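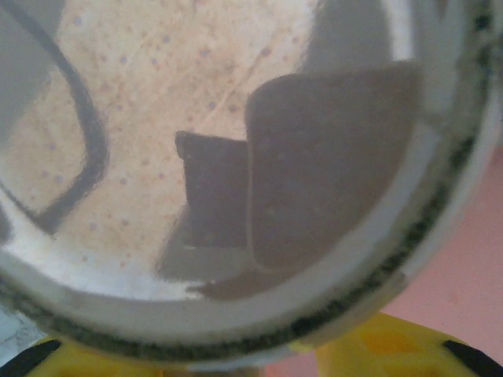
## About Vurnuveck

Vurnuveck sorts and packs small household goods for shops and online sellers. Trudy Pirihi and Keith Bolger started the business in a rented unit and still run it.

Most of our work is done with round, clear plastic containers. Staff can check what's inside without tipping anything out, and small pieces stay together until an order is packed. Containers are washed between jobs, rims included.

We take orders from 30 pieces up. Smaller lots go through our sister shop, Trimevitz, which has its own counter and hours.

To ask about a job, call the office and speak to Trudy.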